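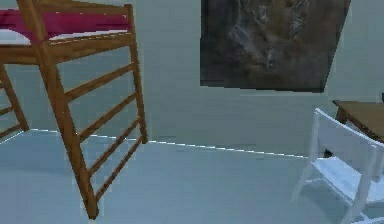 Filed under: Phones & Tablets > Buying Used > Checklists

Used Phone Inspection Checklist, With Comments

June 24, 2018

Print this page | E-mail this page

This list is for checking a used or refurbished smartphone before money changes hands. It covers iPhone and Android models. Items are in working order: outside first, then power, screen, radios, cameras, and account status. Mark each item Pass, Fail, or Not Tested. A phone with a Fail in Section 1 or Section 7 should be handed back.

The comments come from a batch of 111 trade-in phones checked against this list for the Climent resale counter in Nilladcombe. Of those, 16 were rejected outright and 68 passed every item. The rest were sold with a fault noted on the label.

What to bring: a working SIM card, a charger and cable known to be good, wired earphones, a SIM eject pin, a small flashlight, and a second phone to make and take calls.

SECTION 1 – BATTERY AND CASE SAFETY

1.1 Lay the phone on a flat, hard surface, screen up. It should not rock or spin.
Comment: Rocking on a phone with a flush camera is a sign of a bent case or a swollen battery. On phones with a raised camera, lay it screen down on a soft cloth instead.

1.2 Look along all four edges for a gap between screen and case.
Comment: A gap in the middle of a long edge points to swelling. A gap at a corner is more often drop damage or a poor screen repair. Either one is a Fail.

1.3 Press lightly on the back panel, where the panel is plastic. No give, no click.
Comment: Light pressure only. Do not press on a case that already shows a gap.

1.4 Check the charging port for burn marks, melted plastic, or green deposits.

1.5 If swelling is suspected, stop. Do not charge the phone, do not open it, and do not put it in a bag with other electronics. Take it to a battery recycling point.

SECTION 2 – OUTSIDE CONDITION

2.1 Screen glass: no cracks, no chips at the edges.
Comment: Remove any screen protector first. Seven phones in the batch had cracks hidden by one.

2.2 Back glass: same check.

2.3 SIM tray opens and closes, and sits flush.

2.4 Liquid indicator, where it can be seen with the tray out: white or silver.
Comment: Red or pink means the indicator has touched liquid. White does not prove the phone is dry inside. The indicator sits in one place and liquid can get in elsewhere.

2.5 All screws present, heads not stripped.

2.6 Model number on the case matches the model number in settings.
Comment: A mismatch means the case was replaced. Lower the price or walk away.

SECTION 3 – POWER AND CHARGING

3.1 Phone starts from fully off and reaches the lock screen.

3.2 Charging starts within a few seconds of plugging in.

3.3 Cable stays seated when the phone is lifted by it gently.
Comment: Lint in the port is the usual cause of a loose fit. Power off and clean with a wooden toothpick, never with metal. Then test again before marking a Fail.

3.4 Wireless charging works, if the model has it.

3.5 Battery health.
Comment: On iPhones running iOS 11.3 or later, maximum capacity is shown in Settings under Battery. Below 80 percent, allow for the cost of a new battery. Many Android phones do not show this figure. Record the charge level, play video at full brightness for ten minutes, and record it again. The test is crude, but a worn battery will show a steep drop or shut down.

3.6 Case temperature after the video test: warm is normal. Too hot to hold is a Fail.

SECTION 4 – SCREEN AND TOUCH

4.1 Full white image: no dark spots, yellow patches, or lines.

4.2 Full black image in a dim room: no bright spots.

4.3 Full gray image: no burned-in shapes.
Comment: OLED screens only. Look where the navigation buttons and status bar would be. Faint marks are common on display models from stores and do not fade.

4.4 Touch works over the whole screen.
Comment: Press and hold an app icon and drag it slowly over every part of the screen. If it drops in the same place twice, there is a dead zone. Allow for a cost here – screens are the most expensive common repair.

4.5 Brightness changes when the light sensor is covered, with auto brightness on.

4.6 Screen goes dark when held to the ear during a call.

SECTION 5 – BUTTONS, SOUND, AND RADIOS

5.1 Power, volume, and mute controls click and respond.

5.2 Fingerprint or face unlock can be set up from scratch.
Comment: Enroll a new finger or face. On iPhones with Touch ID, a home button replaced outside the maker's own service will usually click but not read a print.

5.3 Voice call, both directions, on the earpiece and then on the speaker.

5.4 Voice memo recorded and played back.
Comment: Most phones have more than one microphone. A good call does not clear the one used for video. Record a short clip as well.

5.5 Headphone jack, if fitted: sound in both ears.

5.6 Wi-Fi connects and holds at the far side of a room.

5.7 Bluetooth finds and pairs with another device.

5.8 Mobile data loads a page with Wi-Fi off.

5.9 Map app finds the correct location outdoors.

SECTION 6 – CAMERAS

6.1 Rear and front cameras each take a sharp picture.

6.2 Focus moves between a near object and a far one.

6.3 No rattling or buzzing from the lens with the camera app open.
Comment: A steady buzz with a shaking preview is a failed stabilizer. A faint tick when the phone is shaken with the camera off is normal on some models.

6.4 Flash fires and the flashlight stays on.

SECTION 7 – ACCOUNT AND NETWORK STATUS

7.1 Seller has signed out of iCloud or removed the Google account, in front of you.
Comment: A reset through recovery mode does not remove the lock. Set the phone up as new until the home screen appears. If it asks for an earlier owner's account, it is a Fail with no exceptions.

7.2 IMEI shown by dialing *#06# matches the one in settings, and the one on the tray or case if printed there.

7.3 IMEI is not reported lost, stolen, or under unpaid finance.
Comment: Run the check on the day of sale. A phone can be reported later, so keep the receipt.

7.4 Phone accepts your SIM.
Comment: "Unlocked" in a listing often means only that the passcode is off. Test it.

7.5 No work or school management profile installed.

RECORD

Model / Storage / Color:
IMEI:
Items failed:
Items not tested:
Price asked / Price agreed:

Revision note: item 4.3 was added and item 3.5 rewritten for this version. The older Crăciun sheet, which put account checks before power checks, should no longer be used with this list.

Print this page | E-mail this page

Related items
- Basis fitness tracker: checking the strap pins and charger contacts
- Reading an IMEI report line by line
- Tablet inspection checklist
- Which screen repairs void water resistance
- Trade-in grades compared: what "Good" means at the counter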